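How do I get more involved when the school only ever emails?

Asked in Schools and Families, February 2026

My daughter moved up to Diltgate Primary in September and I feel as though I've lost sight of what she does all day. At her nursery we had a little chat at the door every afternoon, and I always knew if she'd had a wobble or learned a new song. Now everything comes through the Endis app, mostly reminders about PE kit, and I work until after pick-up so my mum collects her. Her teacher seems lovely but I've only spoken to her for 7 minutes at parents' evening (they do have a timer!). I don't want to be a nuisance. What do other parents do?
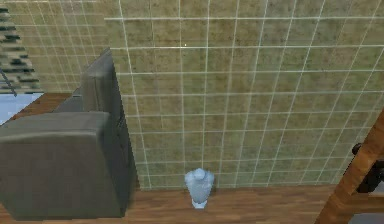

I should add that she's a quiet little thing and "fine" is all I get when I ask how it went, so I can't rely on her for news. Her reading seems to be coming on but I couldn't tell you what they're doing in maths at all.

Answer 1 (79 people found this helpful)

Oh, I do feel for you, I was just the same with my eldest. Please don't worry about being a nuisance, most teachers are glad to hear from home. What worked for us was a short note in the reading record, one question at a time, something like "which sounds are you on this week?" I nearly always had a line back within a day or two. You could also ask the office for a phone call at a time that suits your work, as plenty of schools will do that outside parents' evening. And do bring your mum into it! She's the one at the gate, so give her the question to ask and she can pass the answer on over tea.

As for "fine", I gave up asking about the day and asked who she sat next to at lunch. We got whole stories out of that.

Answer 2 (4 people found this helpful)

Ask for the maths plan for the term. Ours at Griltulton put it on the website but you had to dig for it.

Answer 3

following, same problem here, our app doesn't even let you reply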